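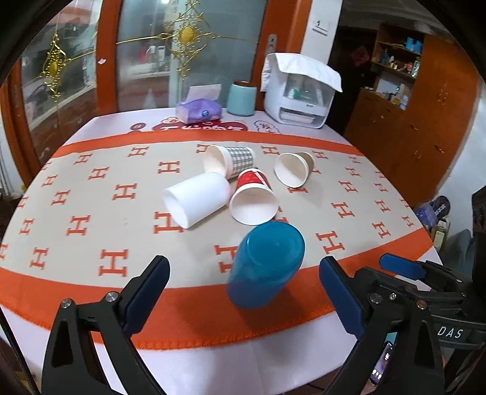

Cups on the orange-edged runner.

Choosing a table runner length, with the arithmetic

September 2018

Most sizing advice for runners assumes a rectangular table. The usual rule is table length plus an overhang at each end, and the overhang is left to taste. On a round table the rule still works along the centre line, but the edges of the runner meet the rim earlier than the middle does, so a wide runner hangs further at its corners than at its centre.

The difference can be calculated. Take half the table diameter, square it, subtract the square of half the runner width, and take the square root. That gives the distance from the table centre to the point where the runner's long side crosses the rim. Subtract it from the radius and you have the extra drop at the corner.

My test case was a 1200 mm table and a 426 mm runner. The corner drop comes out 39 mm longer than the centre drop. On a narrow runner of 300 mm the same table gives 19 mm, and I would not bother allowing for it.

Length next. I wanted a centre drop of 300 mm at both ends, so the finished length is 1800 mm. Jessie McIver, who hems for a living, told me to measure the cloth again after the first wash and cut only then. I bought 1,919 mm of a cotton blend from Motby, washed it warm, dried it flat and lost 2 per cent along the warp. The remainder covered a double-turned hem at each end.

Some notes on weight. A light cloth will creep on a smooth tablecloth, particularly if the drop is uneven. Options I have tried:

Kerr hem weights, sewn into the corners. Effective, but they have to come out before washing.

Havudier grip mesh under the runner. Holds well. It leaves a faint grid in thin linen – press from the back to remove it.

Nothing at all, with a heavier cloth. This is my current preference.

Fringe counts toward the drop visually but adds very little weight. Measure to the end of the fringe if chair clearance matters, and to the hem if you are comparing colours and borders across suppliers, as most catalogues list the woven length only.

Josphat Kinyua asked about oval tables. The formula above does not apply directly; I will post the ellipse version once I have checked it against a real table.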